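Film and Audiences, Unit 3: How a small film finds its public

Tutor: Beverley Maihi

Read these notes before the seminar. They follow on from the session on studio releases.

1. Platform release

A platform release opens a film on a few screens and adds more if the first weekends go well. A wide release does the opposite and pays for most of its publicity up front. Our case study is Jistadance, a dance comedy directed by Purificación Aguirre and distributed by Multel. It opened on 20 screens in May and reached 200 at its widest.

2. Screen average

Divide the weekend takings by the number of screens. A film on a few screens can have a high average and still come low in the chart. Cinema bookers look at both figures. Hamish Fairweather's article in the reader (extract 3) explains how a booker decides whether to hold a film over.
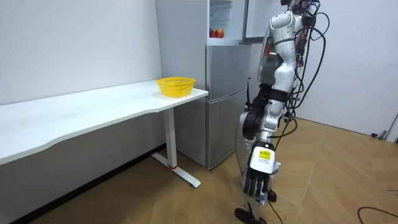
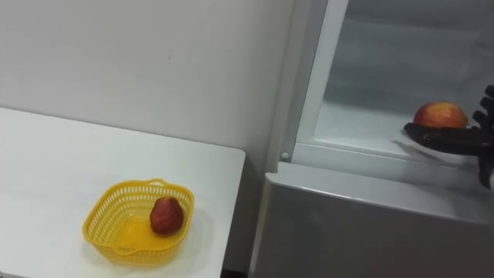 Why do distributors pay for preview screenings when the seats are given away?

Previews get people talking before opening night, and the comment cards show which age groups like the film. Multel moved its poster sites after the Jistadance previews.

3. Gross and profit

The gross is what audiences paid at the box office. The cinema keeps its share first, then the distributor takes a fee and recovers the cost of prints and advertising. The producer is paid out of what remains. A film can gross several times its budget and still owe money.

For the seminar

Read Angus Tautahi's chapter on festival premieres. Write one page on whether Jistadance should have opened wide. Give your sources.

Essays go to Brodie Ashby by 10 December 2020.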